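Florkato Linen-Look Fitted Sheet, Double
Product code 1307
By Zotine Bedding

Home > Bedroom > Sheets > Fitted

£52 per sheet. Matching pillowcases sold separately, as they always are.

There are two kinds of people: those who iron sheets and those who own this one. The Florkato is woven from washed cotton with a slightly slubby finish, so it comes out of the packet creased, goes on the bed creased and will still be creased when your mother visits. We call this relaxed. She may have another word for it.

The corners are where we spent the money. Every fitted sheet we have ever owned had three good corners and a fourth that pinged off at three in the morning, usually on the side of whoever had the earlier start. Our product manager, Perla Cortés, spent most of a winter on the elastic, which now runs all the way round the hem and grips mattresses up to 32 cm deep. If yours is deeper than that, you want the Trarkden, and possibly a stepladder.

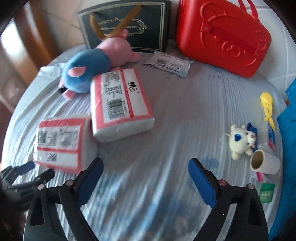

It washes at 60 if you need it to, though 40 is kinder to the colour. Line dry if you have a line. Tumble on low if you have a tumble dryer and no patience. It will shrink a little the first time – we cut it generously to allow for this, so please don't write in to say it's too big before you've washed it.

Details

Fabric: 100% cotton, garment washed
Thread count: 168 (we know the hotel ones say more; sleep on it for a week and see)
Fits: standard double, 135 x 190 cm
Care: machine wash, cool iron if you really must
Colours: Chalk, Oat, Rainwater, Moss

Moss is out of stock until July. It was also out of stock until May, so treat that as a hope.

Questions we get a lot

Is it see-through? Only Chalk, and only if your mattress has something to hide.

Does it bobble? Less than the brushed cotton, more than nothing. Keep it away from towels in the wash.

Which way round does it go? There is a small tab marked SIDE sewn into one of the long edges. You will still get it wrong in the dark.

Delivery and returns

Posted second class in a paper bag. Unwashed sheets can come back within 60 days. Washed ones are yours, for better or worse.

Goes with: Chávez quilted throw, Florkato pillowcase pair, Trarkden deep fitted sheet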